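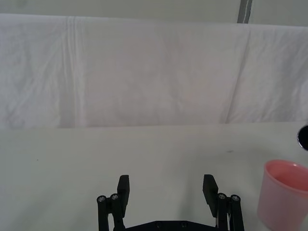

¿Ya saben servir un vaso de agua? Galería rápida

abril de 2019

Va corta esta entrada, que tengo el texto largo a medias. La pregunta de siempre: si las máquinas pueden ya con las tareas de casa. Fregar, doblar, recoger la mesa, servir. Los folletos de Skandgate dicen que sí, los de Fotberg dicen que "pronto". Yo digo que depende de la tarea y de quién coloque las cosas antes.

Servir de una botella a un vaso, por ejemplo. Un crío lo hace con cuatro años y derrama la mitad. A una máquina le pides que no derrame nada. Injusto, pero es lo que hay.

1. Botella y vaso

Cosas de andar por casa, nada de piezas de laboratorio. Botella blanca con cuello de acero y rosca, vasito rosa. Dos pinzas, una por lado.

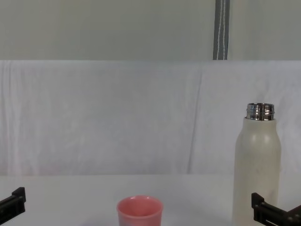 El tapón es tema aparte. Desenroscar pide dos manos de acuerdo entre sí, una sujeta y otra gira, y ahi es donde se atascan casi todas las demos que he visto. Con la botella ya abierta queda lo otro: agarrar, levantar, inclinar, parar a tiempo. Parar a tiempo es lo peor. En la hoja de Cloutier presumen de muñeca con giro de 360 grados, muy bien, pero para servir agua sobra casi todo ese giro.

2. El agarre

Pinza derecha a media altura de la botella, la izquierda libre. Cuerpo liso y cilíndrico, si aprietas poco resbala. El vaso sigue en la mesa, vacío.
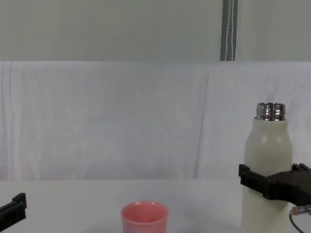
3. Y en el taller?

Mejor que en casa, sin duda. Mesa despejada, siempre la misma caja, siempre el mismo sitio. El proyecto Alta habla de 686 ciclos seguidos colocando botes en bandeja. En mi cocina no aguanta ni 15, con las migas, el gato y el cajon que no cierra.

Mi apuesta: servir agua en mesa limpia, sí, ya casi. Recoger después de cenar, no. En agosto subo la 2ª parte, con lavavajillas y ropa tendida. Si alguien tiene enlaces de doblado de toallas que los deje en los comentarios, porfa.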